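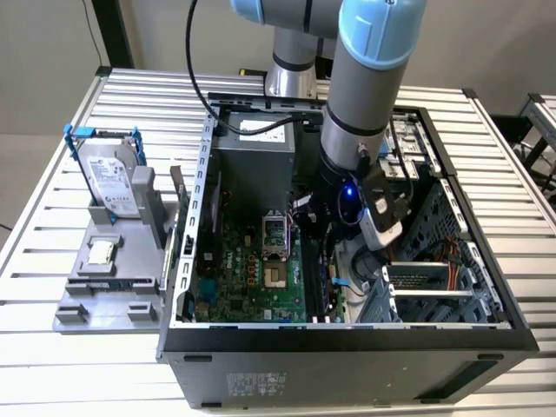
A reader of the May report asked whether Workstead should be planning for a second robot cell at all while the first is still being fitted out. The question is a fair one and has shaped much of what follows. The second cell remains in the plan, but the request to release funds for it has been moved back by one reporting period, and the order in which the remaining equipment is to be bought has been changed.

Desktop Teardown and Rebuild Cell: Progress Report to Drallura
23 July 2023
By the Equipment Planning Office, Workstead

1. Purpose of this report

The grant from Drallura supports the equipping of the Brornarstead workshop for the partly automated teardown and rebuilding of used desktop computers. This report covers spending since the May report, the state of the first cell, and the purchases proposed for the rest of the grant period. It asks for two decisions, which are set out in section 6.

2. State of the first cell

The arm, the slatted aluminum bench and the parts tray are in place and in daily use. Towers are worked on lying on their sides with the side panel off, and the tray stands at the left of the case within reach of the arm. It has positions for a hard drive in its caddy, a processor and a card. The tray follows our own drawing and was made by a local shop. A revised version is discussed below.

Work on the cell has concentrated on the processor socket. It is the slowest part of the job and the one where a mistake costs the most, because the contacts in the socket are fine and a board with bent contacts cannot be sold. The supplier's standard fingers were designed for larger parts. They have been kept for handling drives and cards, and a narrower pair is on trial for work near the board.

Training of bench staff has gone more slowly than planned. Two of the sessions listed in the May report were given over to safety review after the bench was moved away from the wall, and these will be made up before the end of the next period. No injuries and no damage to the arm have been recorded.

3. Spending to date

Spending stands at 62 percent of the equipment line. This is somewhat behind the schedule agreed with Drallura. Most of the difference is explained by the second cell, for which no order has been placed. The remainder comes from the lighting, which was quoted as a complete set and will now be bought in part only.

The largest single item since May has been the set of replacement gripper fingers and mounting hardware, at $1,452. The sum was charged to the line for tooling, where there was room for it, and no transfer between lines was needed. Freight was included in the price. The invoice has been filed with the others and can be sent on request.

Consumables continue to run above the estimate. The original budget treated thermal paste, wipes and grounding straps as minor costs to be carried by the workshop. They are still carried by the workshop, and we are not asking for them to be moved to the grant, but they should appear in any budget drawn up for a similar site.
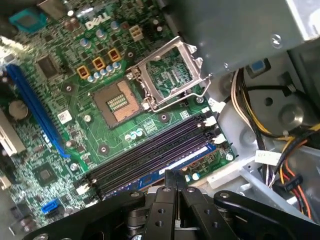 4. Equipment still to be bought

4.1 Wrist camera

A close view of the board from the wrist has proved more useful than the original plan allowed for. The proposal to Drallura treated it as an aid to setting up, to be used when a new model of computer was introduced and otherwise left idle. Staff now rely on it for placing the fingers near the memory slots and the socket, where the view from a fixed camera is often blocked by the arm itself.

We therefore propose to buy a spare camera and mount, and to hold them at the workshop. Replacement of a failed camera currently depends on the supplier, and the cell would stand idle while one was shipped. A spare cable should be ordered at the same time. The cable between the arm and the wrist is the part that moves most and is the part we expect to replace first.

4.2 Parts trays

The present tray suits the model of tower that makes up most of the incoming stock. It does not suit small form factor machines, whose drives sit in a different carrier. Two options were considered. The first is a separate tray for each model, exchanged by hand between batches. The second is a single base with removable inserts.

The second option costs more at the start and less over the grant period. It also keeps the base in one position on the bench, so that the arm does not have to be taught the tray again after each change. We recommend it. A drawing has been sent to the shop that made the first tray, and a price is expected before the next report.

4.3 Cable management

Power cables inside the case have been the most common cause of stopped runs. The bundles that feed the drives are stiff and seldom lie in the same place from one machine to the next. At present a member of staff tucks them aside before the case goes under the arm. This works, and it takes little time, but it does mean that a person must prepare every tower.

A set of low-cost clips has been requested for trial. If the clips hold, no further equipment will be needed under this heading. If they do not, the choice will be between continuing the hand preparation and buying a second fixture to hold the cables back. We would favor continuing by hand.

4.4 Lighting

Bare metal inside a case reflects strongly, and the wrist camera has at times lost sight of an edge for that reason. The diffused light listed in the original budget remains necessary. The two additional lamps listed with it do not, and we propose to release that money toward the tray inserts.

5. Planning for the second cell

The case for a second cell rests on volume. The agreement with Chege, which supplies the used machines, provides for nearly 500 towers in the coming period. The first cell cannot process that number unless it runs through a second shift, and the workshop is not staffed for one. Hand benches will take up the difference for now, as they did before the grant.

Three matters should be settled before an order is placed.

Floor space is the first. The area set aside for the second cell is large enough for the bench and the arm, but the approach to it crosses the route used for carts coming from the loading door. The route can be moved. The landlord at Brornarstead has agreed to this in principle, and a marked floor plan is being prepared.

Power is the second. The existing circuit was sized for a single cell together with the test stations. An electrician has been asked to advise, and the cost of any new circuit would fall to Workstead under the terms of the grant.

The third is the question of whether the two cells should be alike. The original proposal assumed an identical pair. Experience since May suggests a different arrangement, with one cell fitted out for the board and the other for drives and cards.

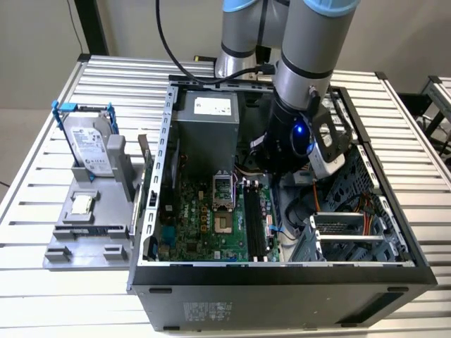 Under that arrangement the narrow fingers would stay on the first cell at all times, and the finger changes that now interrupt each batch would no longer be needed. The second cell could be bought with the supplier's standard gripper and a simpler camera, at a lower price than the one in the budget. Against this, two unlike cells cannot cover for one another when one is out of service, and spare parts would have to be held for both.

We have not reached a view. A trial is planned in which the first cell will handle drives and cards only for five working days, with the board work returned to the hand benches. The times recorded will be compared with those for the present mixed arrangement. The results will be sent to Drallura with the request for release of funds, together with a recommendation.

Lead time is a further consideration. The supplier has said that arms of this type are available from stock but that the controllers are not. An order placed late in the next period may well be delivered after the grant has closed, and we would need written agreement from Drallura that equipment ordered within the period and delivered after it remains an allowable cost.

6. Decisions requested

Drallura is asked to approve the following:

Transfer of the balance on the lighting line, after purchase of the diffused light, to the line for fixtures, for use on the tray inserts described in section 4.2.

Deferral of the second cell by one reporting period, with confirmation that late delivery against an order placed in time will be accepted.

The spare camera, mount and cable fall within the existing tooling line and need no approval. They are reported here for information, and the order will be placed on the usual terms.

7. Next report

The next report will give the results of the cell trial, the price for the tray inserts, the electrician's advice and a revised schedule of spending. A list of equipment held, with serial numbers and locations, will be attached in the form Drallura requires. Staff training records will be brought up to date at the same time.

Workstead, Brornarstead workshop | Contact the Equipment Planning Office | © 2023 Workstead | Back to top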